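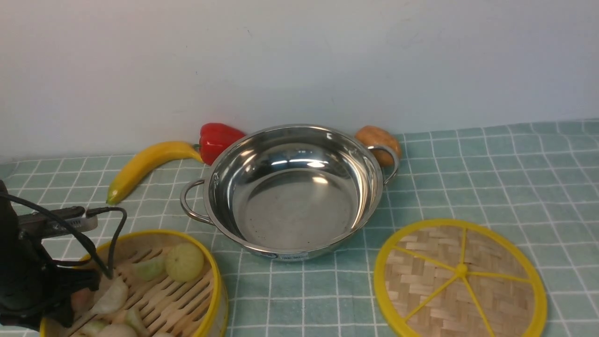

4.2 Are the objects doing what we say they do?

Studies of pretend cooking tend to treat the props as a solved problem. A pot is a pot, a banana is a banana, and if a child puts the one in the other we write down that a cooking action took place. We followed this practice in our first round of coding and have since come to doubt a good part of it. This section sets out what the objects were, what we think they can and cannot stand for, and why we are less sure than the Skerketholm group that the sorting scores tell us much about kitchen knowledge.

The cookware was real and the food was not. Figure 2 shows the steel pot with the banana, the bell pepper and the potato behind it and the bamboo steamer in front. The pot is round and shallow with a looped handle riveted to either side. The steamer has a slatted base. The food is brightly colored, apart from the potato, which is brown and a little mottled. All of it lay on a pale green cloth printed with a white grid. The full set of play foods was larger, but the argument here rests on these three, as they account for most of the disputed codes.

Figure 2. Pot, steamer and three of the play foods on the checked cloth.

The usual defense of mixing real cookware with play food is that children see through it. They know the pepper is plastic and they act as if it were a pepper. That may be so. The trouble is that the claim is nearly always supported by the very behavior it is supposed to explain: the child puts the pepper in the pot, so the child must have taken it for a vegetable. A child who simply likes to drop things into a shiny metal bowl would earn the same code. Of the 413 placements we recorded at the Ross site, 164 ended in the pot, and we cannot say with any confidence how many of those were cooking. Some were followed by stirring, or by talk of soup. Many were followed by nothing at all.

The pot has several things going for it that have little to do with food. It is the most reflective object in the set and it has a wide opening. It also makes a noise. The earlier Biltetti kit used a dull plastic pan, and the authors of that study reported a much more even split between pan and steamer. They took this as evidence that younger children have no firm idea of what a steamer is for. We would want to rule out the duller explanation first, that the pan made no sound when something was dropped into it.

The steamer raises a different problem. We included it as a second cooking vessel, and the coding manual calls it one. Most of the 19 children in the Ross sample seem to have had other plans for it. Slats suggest a tray or a rack, and a round thing with slats and a rim makes a fairly good fruit basket. When a child put the banana there and left it, the manual asked us to code an "unsuitable cooking choice." This now looks wrong to us. A banana in a basket is where a great many families keep their bananas, and a child who copies that arrangement has shown more kitchen sense than the code allows. We have left the original scores in the table so that they can be compared with earlier work, but we do not lean on them.

The potato is worse. Adults who were shown the set without being told what was in it did not always agree on the name, and "a bun" and "a stone" both came up. The Dranent catalog lists it as a potato, and every score that involves it assumes that the child saw it as one. A bun belongs in a steamer, at least in some kitchens. A potato might go in either vessel. A stone goes in neither, unless the child is playing a different game. Three readings of one brown oval give three different right answers, and the scoring sheet has room for one. The banana and the pepper do not suffer from this, being about as easy to name as toy food gets, and it would be sensible for later studies to stick to items of that sort and drop the rest. We say this knowing that it would also make the task easier, perhaps too easy for the older group.

A word on the cloth. Earlier reports describe a grid cloth as a neutral surface that helps the coder judge distance. It does help the coder. Whether it is neutral is another matter. A printed grid invites lining up, and we saw a fair amount of lining up, often with an item set down inside a square and then nudged straight. Cloth also rumples, and once it has rumpled the squares are no longer a fair measure of anything. We stopped using them for distance in the second round and judged "near" and "far" by eye, which has faults of its own but at least does not pretend to be exact.

None of this means that children know nothing about kitchens, or that they cannot show it with a plastic pepper. Our complaint is narrower. The published scores depend on a one-to-one match between object and meaning, and for the pot, the steamer and the potato that match was assumed by the adults who bought them. Until somebody runs the same task with a quiet pot, or asks the children to name each item before they start - a step that would take a few minutes - we see no good reason to read the Skerketholm age difference as a difference in knowledge. It could as easily be a difference in how long a child enjoys the clang. The comparisons in Section 4.3 therefore use only those placements where the child named the item aloud.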